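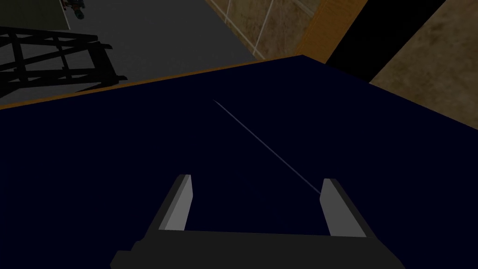 Recording demonstrations in Petau: frequently asked questions

Do I need my own robot to take part?
No. Every session in this round runs in the simulated house. You connect from your own desk and steer the two arms with the hand controllers Millent mailed you. A laptop is fine.

How long is a session?
Up to 90 minutes, with breaks whenever you want them. One demonstration usually takes a minute or two. Press the left trigger to start recording and press it again to stop.

How should I line up a grasp?
Use the wrist view. Open the fingers before you come near the object, bring them in slowly on both sides, and stop.

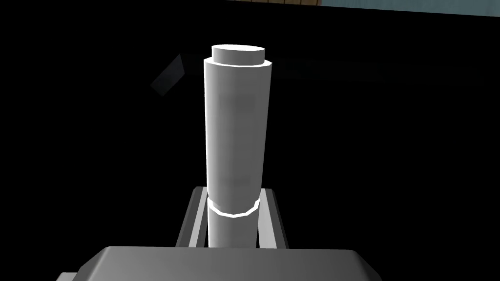
Then close with the side button and wait for the click in your headset before you lift. If you rush the close, the recording picks up a jerk and the reviewer will probably send it back. Tall things tip easily, so take hold low and lift straight up.

Which view should I use for moving through the rooms?
The head view. It shows both arms and the space in front of you. You can switch at any time with the thumb button, and all views are saved whether you are looking at them or not.

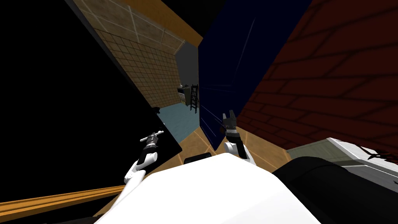

Head view with both arms forward, brick wall to the right.

The picture is tilted. Can I fix that?
The view follows the head, and the head follows your headset. Sit up straight, look ahead and hold the reset button for a full second. Do this before you start recording. A reset in the middle of a demonstration spoils the file.

What if I make a mistake?
Keep going if you can recover. A missed grasp followed by a good one is useful to us. If you want to throw the attempt away, bring both arms back in front of the body with the grippers empty

and open.
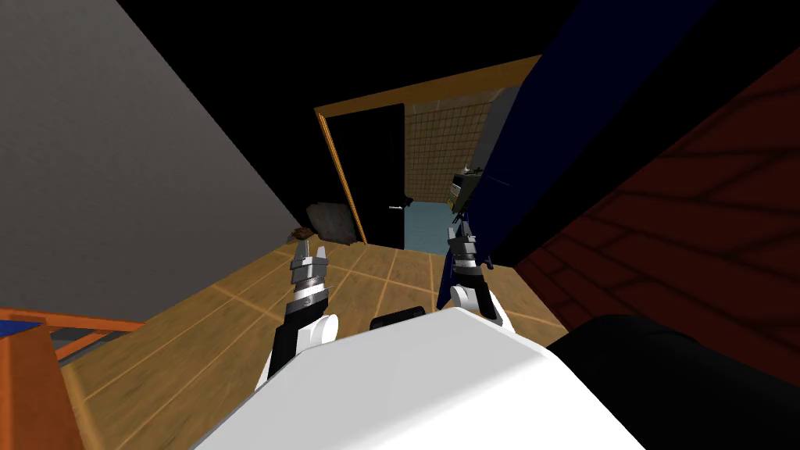 Then press discard. The room goes back to its starting layout and you can try again. Discarded attempts don't count against you.

Who checks the recordings?
Nadège Coste reviews grasping tasks and Tanner Zacharias reviews the rest. Send questions through the message tab and include your session number.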